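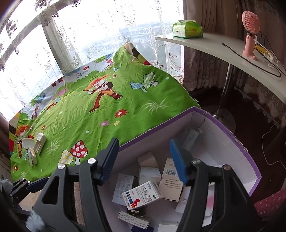 Come and spend the winter season with us at the Pension Orov

Hello! I'm Dalal Sabbagh, and together with my sister-in-law Siham Rizk I run the Pension Orov, a small guesthouse at the top end of Jilov, just where the road gives up and the ski track starts. We're looking for two people to join us from October until the snow goes, and I thought I'd write this myself instead of filling in one of those forms, so please excuse the rambling.

The house first. We have fourteen rooms, a breakfast room with a tiled stove, a ski cellar that smells of wax, and a terrace looking straight across to the ridge on the Gistenow side. We're at 1,524 metres, so the mornings are cold and you'll want proper boots (bring your own, the village shop only ever seems to have children's sizes). Most of our guests are families and walkers who've been coming for years and know exactly which room they want. Room 9, usually, and they can't all have it!

Job one: breakfast and front desk

You'd start at half past six, put out the bread, cheese and eggs with Siham, look after the tables until ten, then move to the desk for arrivals and departures. You need decent English and German, and any third language makes me very happy. The booking system is old but I can teach it to you in an afternoon. What I can't teach is being pleasant to a family of five who have just driven through a snowstorm, so if that comes naturally to you, do write. You'd finish at half past two and have the rest of the day on the slopes, or in bed.

Job two: rooms and a bit of everything

Mornings are for cleaning rooms with Yaowalak Yensuk, who has been with us for six winters and folds a duvet faster than I can find one. After lunch it's laundry, firewood, clearing the steps and now and then driving down to the station to fetch guests. So a driving licence is a must, and you should be comfortable on snow. We have a small van with winter tyres and a heater that takes its time.

Both jobs are five days a week, forty hours, with two days off together. We're full over Christmas and New Year, and everybody works then, me included, but you get those days back in January when it's quiet.

What you get

Your own room in the annexe (small, warm, own shower, shared kitchen with the others), all meals on working days, and a season pass for the lifts. Apostolos Lambrakis does our evening cooking and the staff eat at half past five, the same food as the guests. There's also a bonus of 500 euros if you stay until the end of the season. Wages are paid monthly, and I'll send you the exact figures with your contract so you can look at them in peace before saying yes.

Couples and friends are welcome to apply together. Sadly we can't take dogs, as our own is elderly and set in her ways.

How to apply

Send me a few lines about yourself, where you've worked and which job you fancy. I don't need a photo or a fancy CV. One person I can ring for a reference would be good. Ghada Chamoun helps me with the applications and one of us will answer everybody, though in the haymaking weeks it can take a while. If it sounds right on both sides we'll have a video call, and if you live near enough, come up for a coffee and see the house.

Write to Dalal, Pension Orov, Jilov, or use the contact form on our website and put "winter" in the subject line.

Posted June 2022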